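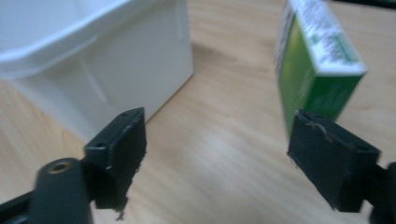
4.2 Sorting by container

Figure 3. White plastic container and a small green carton on a wooden table.

Holovko and Chornovol argue that open bins shorten tidying because people stop deciding where things go. We are not convinced. Their count of 1195 items put away says little about how many were later found - and finding is the point of storage. A printed carton such as the one in Figure 3 carries its own label; a plain white bin carries none. Of the 2000 items in the Pasichnyk household survey, 634 had no fixed place at all, and it is hard to see how another bin would help with those.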